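Cold store notes: humidity and keeping quality
Reading time: 2 minutes

Members renting space in the Sturko store have asked why fruit that goes in firm comes out shrivelled. Temperature is seldom the cause. The logger for the main chamber held within 2 degrees of its set point all season. The losses follow relative humidity, which the old controller does not manage at all.

An apple gives up water through its skin whenever the surrounding air is drier than the fruit. Russeted and rough-skinned sorts lose it fastest, and damage at the stalk makes matters worse. Fans running constantly strip moisture from the top layers, and the coil then collects it as frost. Each defrost sends that water down the drain.

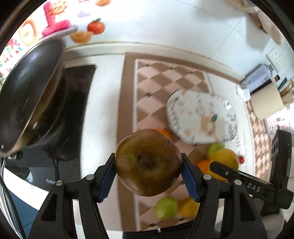 Issue 8

We weighed 423 trays at loading and again at the end of February. Trays beside the evaporator had lost the most weight, and those low down against the back wall the least. Lined trays did better in every position, although liners slow the first cooling and should stay open until the fruit is down to temperature.

Three changes are planned before the next intake. The Preno controller will be set to cycle the fans between cooling calls. The defrost interval will be lengthened, subject to checks on ice build-up. The floor will be wetted at loading – clean water only, and never under the electrical panel. A replacement humidity probe from Wosivik has been ordered at 1,099 pounds, as the present one drifts badly in damp air.

Citrus should not share the chamber. Most of it suffers chilling injury at apple temperatures, and the ethylene given off by apples hastens ageing of the button and encourages decay. Small quantities for the kitchen keep well enough in a larder.
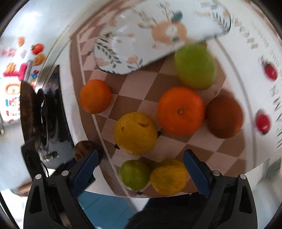

Ehsan Dogar writes that he would leave the defrost interval alone until the door seals have been replaced, as warm air getting in at the bottom is what ices the coil in the first place. He also asks whether the fans could be stopped altogether overnight. The seals are on the July work list. Stopping the fans for that long is not advised, as warm pockets form in the middle of the stacks.

Weight sheets for the Dhanial chamber are still outstanding.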